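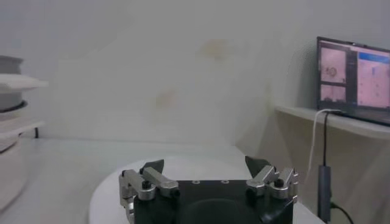
Open gripper, seen close up.

Progress report to the Shenoy Fund
Skeltside Fiction Workshop: story collection and evening sessions
Second report, covering the period to the end of August

1. Where we are

The reading stage is finished and the editing stage has started. We closed submissions for the collection in June with 76 stories received. All of them were read by two readers working separately, with the writers' names removed. Where the two readers disagreed, a third person read the story and made the call.

We have picked the stories for the book and written to everyone who submitted. The writers who were not selected each got a paragraph of comments. This took longer than planned and pushed the start of editing back by three weeks. We would do it again, but we would put the time in the schedule.

Starkus will print the book, as set out in the original application. The page size and paper are agreed. The cover is not.

2. Evening sessions

The sessions ran in the library meeting room through the spring and moved to the old bank building on Flaltimitz Street when the library cut its evening hours. The new room is smaller and costs nothing. Parking is worse. Attendance dropped for the first two sessions after the move and then came back to its earlier level.

Each session has kept the same shape: a short piece read aloud, half an hour of writing, then reading around the table for anyone who wants to. Two changes were made at the request of the group. We now send the opening prompt the day before, so that slower starters can think about it. We also stopped giving comments on work written in the room that same evening. People asked to take it home first and bring it back revised, and the comments have been more useful as a result.

Subjects covered in this period were first-person narrators, dialogue without speech tags, stories told out of order, and a long run on settings where the characters can't leave: a hospital ward, a ship, a school bus in snow. That last topic was meant to take one evening and took four. Several of the stories chosen for the collection began there.

The session on humor did not go well. The sample texts we picked were too old and the group didn't find them funny. It will be replaced next year.
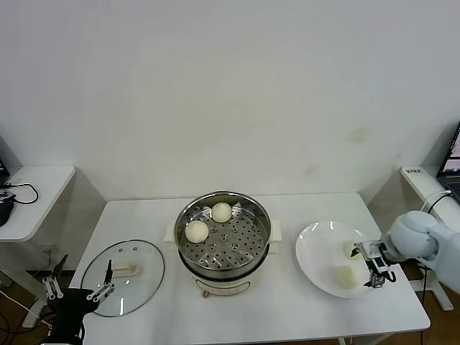

Two steamed buns in the steamer, with the glass lid beside it.

3. Editing

The limit for the short section of the book is 800 words per piece. Most of the stories chosen for it came in over that, a few by a lot. We have asked the writers to make their own cuts first and have offered a phone call or a meeting with an editor to anyone who is stuck. So far this has worked for all but two pieces. One of those will probably move to the main section, where there is no fixed limit. The other is still being discussed with its writer.

Main section stories are getting one full edit and one proofread. The most common problem is a slow first page - several writers explain the whole background before anything happens. The second most common is tense slipping between past and present, mostly in stories drafted over a long period. We are marking these in pencil on paper copies, which the writers say they prefer to comments on a screen.

We are leaving dialect and slang alone unless a reader outside Skeltside would lose the meaning completely. There will be no glossary.

4. Budget

The grant for this stage is 2,125 dollars. Of that, 1,440 dollars has been spent or committed. It covers the editors' fees, photocopying, postage, and the deposit to the printer. The remaining money is for proofs and the balance of the print bill.

Postage was higher than we budgeted, as many writers wanted paper copies sent both ways. We covered the difference from the photocopying line, where the new room's landlord lets us use the office machine if we bring our own paper. No change to the total is requested.

The room hire line is no longer needed for the second half of the year. With your agreement we would like to move it to the launch reading. Please let us know if this needs a separate form.

5. Problems and risks

The cover. We had two designs from the first artist and neither suited the book. The artist has since taken full-time work and withdrawn, with no fee due. A second artist has been asked for sketches. If these are not settled by the end of October, the book will go out with a plain type cover, and the printer has confirmed that this would not raise the price.

Permissions. One story quotes four lines of a song. The writer has been told that we can't print them without permission and is working on a version without the lyrics.

Delays. The three weeks lost on reader comments have not been made up. We still expect finished copies before the end of the year, but there is no slack left in the schedule - a late proof would move the launch into January.

6. Next steps

September: finish main section edits; receive cover sketches; restart evening sessions.
October: settle cover and running order; send full text for layout.
November: proofs to writers, with one week for corrections.
December: printing, delivery, and launch reading if dates hold.

The next report will be sent with the final accounts. A copy of the proofs can be mailed to the Fund in November on request.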